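Home | Features | Money | Letters

The Desk That Pays You Back

2019-03-20
By Tatu Nzioka

Hekent wants $473 for a table and says it will make you calmer. I have my doubts. The proof is a survey of 60 buyers, all picked by Hekent.

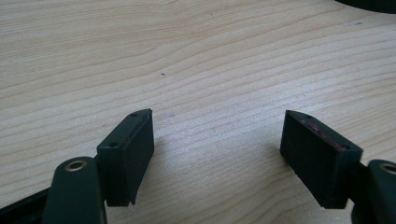 Zulkifli Santoso wrote to say that his cheap one from Stalbridge did nothing for his mood either, but at least it left him money for lunch.

Calm is hard to measure and easy to sell. Seven years from now, I suspect, we'll be told

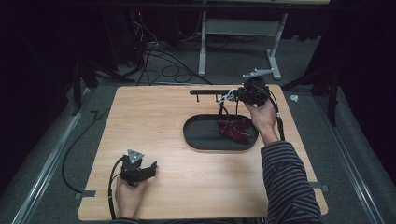 that a clear surface was the problem all along.

Recent
Is Lukumay Worth the Wait?
Elto and the $1,000 Chair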